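Dindden Market Swaps Crates for Baskets at the Fruit Counter

03/11/2020

The covered market in Dindden has changed the way it fills its fruit counter. Apples and oranges now go out to the dark display bins in light blue plastic laundry baskets, and the old slatted crates have been retired.
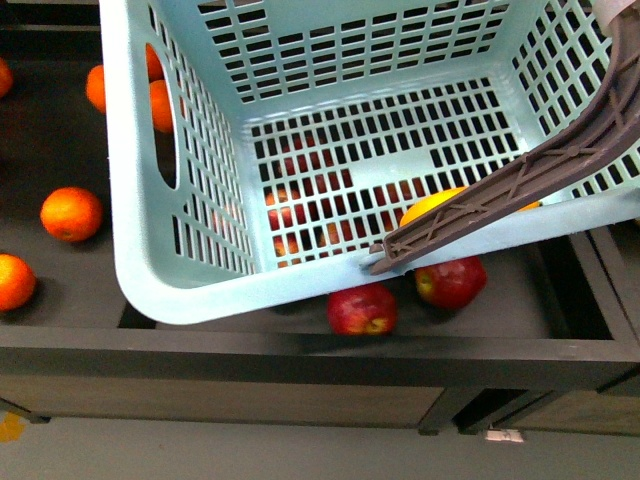
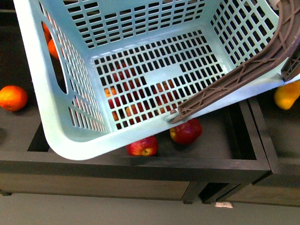 Apples and oranges at the fruit counter in Dindden.

The change began as a trial in August on one side of the hall. It was extended to all fruit stalls this month after stallholders asked to keep the baskets. The market has bought 81 of them from Jastar, a housewares wholesaler on the edge of town, at a total cost of $844.

Stallholders had complained for years about the crates. They were heavy when full and rough on the hands, and staples sometimes worked loose and marked the fruit. Soft spots on apples were the most common reason for throwing stock away, according to a notice the market sent to its tenants in the spring.

The baskets have handle openings in the sides and slots in the walls and floor, so they can be rinsed at the tap behind the hall and left to drain overnight. Staff have been asked to fill them no more than halfway with apples and to lower them into the bin before tipping. Fruit that is bruised or split goes to a separate tub under the counter.

Sombatkul, the largest fruit seller in the hall, took part in the August trial. The stall said it threw out fewer apples during the month than it had in July, though it did not keep a written record for the earlier period. Oranges made little difference either way. The stall plans to keep a few crates for melons, which are too heavy for the new baskets.

The market has also changed its delivery hours. Fruit from Diltance, the growers' group that supplies most of the apples, now arrives at 6 a.m., an hour earlier than before. The side gate on the parking lot will be open for unloading until 8 a.m. and closed to vehicles after that. Customers who park near the gate are asked to use the main lot in the early morning.

The old crates are being offered free to anyone who can collect them. Roughly 20 have been taken so far, mostly by gardeners. The rest are stacked by the loading door and can be picked up during opening hours. Any left at the end of the month will go to the town's wood recycling yard.

Prices at the counter are not affected. The market is open from 8 a.m. to 5 p.m., and the fruit stalls close half an hour before the rest of the hall so the bins can be emptied and wiped down.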